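3.2 Wash stand and surrounding floor area

The second part of the project dealt with the freestanding vanity in the Brakedau apartment mock-up. The unit was supplied by Clulico and was installed in February, before the lighting was changed. Its position away from the walls was kept for all tests so that the back edge of the counter could be reached for measurement and cleaning.

Three points were checked: the clear space in front of the unit, the storage of small items on the counter, and how easily marks show on the dark top. Lena Nowicki took the measurements and Gheorghița Dinu kept the log. All distances were read twice with a steel tape and rounded to the nearest centimeter.

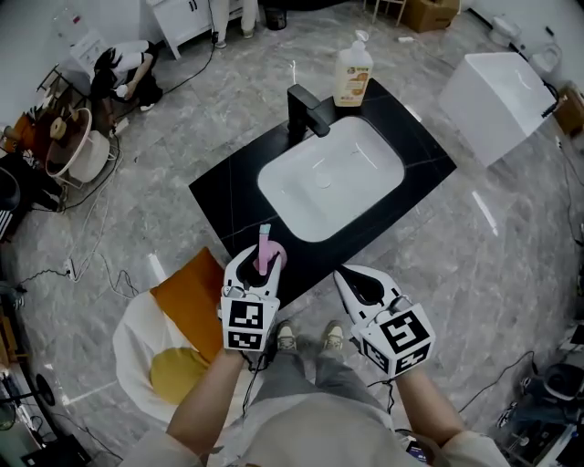 Figure 7. Vanity with white basin and black faucet. The soap bottle stands near the back right corner of the counter.

The clear floor space in front of the counter was set at 100 cm. This was enough for one person to stand at the basin while a second person worked at floor level nearby. The round chair was left beside the vanity, because the Terkia layout guide used in the course asks for a seat within reach of the wash area. It took up more of the approach than the drawing suggested – the curved back adds depth that the plan symbol does not show.

Small items placed along the front of the counter were moved or dropped more often than items placed at the back. The log contains 207 entries for the full test period, and most of the dropped items are listed under the front edge. The soap was therefore kept to the right of the faucet in the later runs.

Water spots were easy to see on the glossy black surface under the ceiling light. Wiping with a damp cloth left streaks; a dry microfiber cloth used afterward removed them. The gray tile hid marks better, and no change of floor finish is proposed.

Drain tests are covered in section 3.3, using the Siriwardena checklist in Appendix 2.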